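July

Back in the shop at 6:30 this evening. I had hoped to be in by five but the parts order from Wultov came late and I had to wait at home to sign for it. The order was short one bag of M5 T-nuts. They say it will follow. I took T-nuts out of the old shelf bracket to get by.

Where things stood when I unlocked: arm bolted down and powering up, conveyor running in one direction only, vision not started, paper surface down but with no lines on it. The plan for the night was to get the lines on, get the conveyor to stop when told, and try picking at least one breaker off the paper by taught position. I did two of those.

Tape first. I used the blue tape because it comes off kraft paper without tearing it, if you pull slowly. I snapped a chalk line down the long side, measured off that, and worked across. The first two long lines were fine. The third drifted by the time I got to the far end and I pulled it up and did it over. The cells do not have to be perfect, since the arm doesn't know about the tape. They are for me. When I write down that a part was in such a cell and the gripper missed to the left, I want to be able to put the part back in the same cell the next night and get the same miss.

I should say why I went with paper at all. The bare top was too shiny under the shop lights, and I know from the last build that glare will ruin the camera work later on. Paint would have meant two days of drying. Kraft paper off the roll was free, it was already on the rack, and when it gets dirty I can replace it in ten minutes. The downside is that it slides if it isn't pulled tight, and it shows every greasy thumb.

Taping took until after eight. My knees are not happy about it.

Then the conveyor. The belt is the narrow green one from the Greltska surplus lot. It was meant for something much lighter than what I had in mind when I bought it, but breakers weigh next to nothing so it suits this job. The motor driver has an enable input and a direction input, and I had the enable tied high, so of course it never stopped. I moved it over to an output on the controller and added a pull-down. It stopped on command the first time. Then it would not start again. I spent too long on that. The cause was my own: I had set the output to pulse instead of hold, so it was getting a short kick and dropping out. Changed the setting and it started and stopped ten times in a row with no trouble.

The sensor is another matter. It triggers when I put my hand over the belt, and it triggers on a breaker if the breaker is on the near side. On the far side it misses more often than it catches. I turned the little adjustment screw all the way in both directions and neither end was any good. I think the bracket is too high. I have some flat bar left over and can make a lower one.

I ate a sandwich at the bench at this point and read through the arm manual again, the section on tool frames. I have now read that section four times. I understand it while I am reading it.

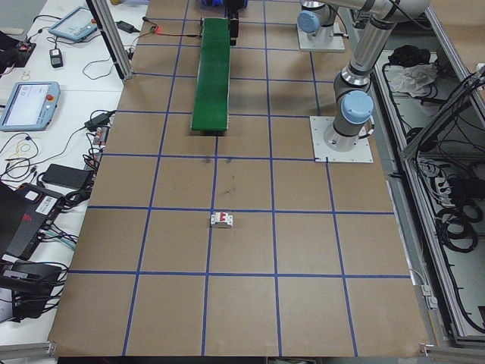 Teaching positions went better than I expected. The method I settled on is to teach one pick point at a single spot on the paper, get that right, and only afterwards think about offsets to the other cells. I used one breaker for all of it, the white and red one, set down by itself in a cell near the middle of the paper with nothing near it to knock over. That spot is an easy reach, and I can see the part from where I stand with the pendant. I taught an approach point straight above, then the pick point, then a retreat that is the same as the approach. I ran it at 10 percent speed with my thumb by the stop button. The first run came down too far forward and nudged the breaker. I moved the part back, corrected the point, and ran again. The second run closed on it but tilted it. By the fifth or sixth it was lifting clean and setting back down in the same place.

The toggle is the problem I had been expecting. It sticks up from the body, so the fingers can't come down centered on the part unless they open wider than I would like. For now I am gripping lower on the body and a little off center. It holds. I would not want to run it fast that way. A better answer is a pair of fingers with a notch cut in them for the toggle, and I sketched one on the back of the Wultov packing slip. Wall thickness 3 mm, notch wide enough to clear with some slop. I can print a pair tomorrow night while I am doing the sensor bracket.

After that I pushed the speed up to 60 percent to see what would happen. The lift was fine. On the set-down the whole surface shook enough that I could hear the frame rattle. I put my hand on the aluminum upright and could feel it. One of the corner brackets was not tight. I tightened it, then went around and checked all the others and found another one loose. That helped, though there is still some movement when the arm stops hard at full reach. It may need a diagonal brace, or I may just need to set gentler stops. I would sooner do it in software since the frame is already in the way of everything.

The wiring is a mess and I know it. Every cable on that side table was laid there with the idea that I would move it later. Tonight I went to unplug one adapter and unplugged a different one, and lost the controller in the middle of saving a program. The program was not long, but I had to teach two of the points over. So before anything else gets added I am going to run the cables under the table, put labels on both ends, and get the pendant cable onto a hook. I have a bag of hook-and-loop ties I bought for the Custley press last winter and never opened.

I also need to decide about the second pendant. I keep it within reach because I like having a stop button on that side, but two of them on one table is confusing when I'm tired, and I have picked up the wrong one more than once. A plain stop button in a box, screwed to the table edge, would do the same job. Fitzsimmons has them. I will add one to the next order, along with the T-nuts if the missing bag has not turned up by then.

Something I want to write down while I remember it. When the arm is powered off and back on, it comes up with the base tool selected and not the gripper tool. All of tonight's points were taught with the gripper tool. If I forget to switch, it will go to the wrong height. I caught it tonight because the number on the screen looked odd to me. I should put the tool selection in the first line of every program and stop relying on noticing.

Count of cycles, for the log: I let the pick and place run on the one cell while I cleaned up, at 30 percent, with me in the room. It did 60 cycles. It dropped the part on two of them, both times on the way up. After each drop I stopped it, put the breaker back by hand and started again. I want 200 without a drop before I bring the conveyor into it. I don't think I will get there with these fingers, so there is no point trying again until the new ones are on.

Cost so far is more than I said it would be. The arm was the big item and that was paid for in spring. Since then it has been small things, and I have not been good about keeping the receipts in one place. I found two in my coat and one being used as a bookmark in the manual. They are in the envelope now.

The longer plan is still the same. Breakers come down the belt, the sensor stops the belt, the arm picks one up and puts it in a cell, and goes on until the cells are full. After that, the camera, so the parts don't have to arrive in the same position every time. I had wanted the belt and the arm working together by the end of the month. I think I can still do that if the bracket and the fingers both work the first time, and I don't usually get two things working the first time.

For tomorrow:

Lower bracket for the sensor, flat bar, two holes, slot the top one so it can be adjusted.
Print notched fingers. Check the filament first, the spool was low.
Tool selection in line one of the program.
Cables, at least the power ones. Labels on both ends.
Wipe hands before touching the paper.
Call Wultov about the T-nuts.

Shut the power off at the wall at 11:20 and checked the air line on the other bench, which had been left on. Locked up. It was raining a little and I had left the truck window down, so I drove home on a wet seat.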